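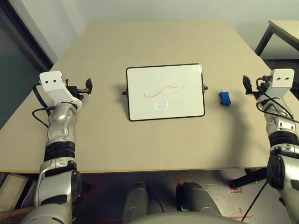 How a Whiteboard Wipes Clean

A whiteboard lets you draw a line, rub it out and draw another one in the same spot. Paper can't do that well. Pencil leaves a dent and a smudge, and ink soaks in and stays. The difference comes from two materials: the surface of the board and the ink in the marker.

The surface

The white part of a whiteboard is a thin, hard layer on top of a stiffer backing. Several materials are used for this layer. Cheap boards have a coat of melamine, a hard plastic that is also found on some kitchen cupboards. Other boards use painted steel. The longest-lasting kind is enamelled steel, which is coated with a glassy layer and baked at a very high temperature.

All of these surfaces are smooth. Paper is full of tiny gaps between its fibres, and liquid runs into those gaps. A material with tiny gaps like this is called porous. A good whiteboard is non-porous, so the ink has nowhere to go and sits on top.

A smooth surface is also a shiny one. Light bounces off it in a neat pattern, much as it does from a window, and that is why a ceiling light can show up as a bright shape on a whiteboard. A sheet of paper scatters the light in all directions and looks dull. If the reflection covers your writing, tilt the board a little or move your chair.

The ink

Marker ink has three main parts.

Pigment is the coloured powder. Red, green, blue and black markers use different pigments.

Solvent is the liquid that carries the pigment out of the pen. In many whiteboard markers it is a type of alcohol. It evaporates within seconds, meaning it turns into a gas and mixes with the air. This is the smell you notice when the cap comes off.

The third part is a mixture of binder and release agent. Binder holds the bits of pigment together in a film. The release agent is oily or waxy, and it stops the film from gripping the board.

Permanent markers also contain pigment or dye, and a solvent. Their binder is made to stick firmly, and they have no release agent. A permanent marker looks much the same as a whiteboard marker from the outside, so read the label on the barrel before you draw.

The eraser

A whiteboard eraser is usually a small block with a soft pad underneath, often felt or foam. The block gives your hand something to hold and spreads the push evenly. The pad does the work. When it slides over the board, it drags on the dry film, and the film breaks into small specks. Some of the specks are caught in the pad. The rest fall off as coloured dust.

A pad can hold only so much dust. Once it is full, it begins to put colour back on the board and you see grey streaks. Some felt pads can be washed in warm water and left to dry overnight. Others have layers, and the dirty layer peels away.

Why old lines are harder to remove

Fresh lines wipe off easily once they are dry. Lines left for weeks are more stubborn. The film slowly hardens, and it can settle into small scratches.

To remove an old line, trace over it with a whiteboard marker, wait a few seconds and wipe. The new solvent softens the old film, and both layers come off together. Try this on a short piece of line first.

Scratches cause a separate problem called ghosting, where a faint copy of the drawing stays behind after wiping. Scouring pads and gritty cleaners cause scratches, so keep them off the board.

A test to try

You will need a small whiteboard, an eraser, and two whiteboard markers of different colours.

1. Draw a wavy line across the board with the first marker. Wipe part of it straight away, while it is still wet. Note what happens.
2. Wait until the rest of the line looks dull, then wipe that part.
3. Draw two more wavy lines, one in each colour, so that they cross.
4. Leave them until the next morning.
5. Wipe each colour with the same number of strokes and compare.

Write down your results in a table with one row for each colour. Test the crossing point separately, as it has two layers of ink.

Put the caps back on as soon as you finish drawing. An open marker loses its solvent to the air, and the tip dries out.

Words used on this page

Evaporate: to change from a liquid to a gas.
Ghosting: faint marks left after a board is wiped.
Non-porous: having no tiny gaps for liquid to enter.
Pigment: a powder that gives ink its colour.
Solvent: a liquid that carries or dissolves other materials.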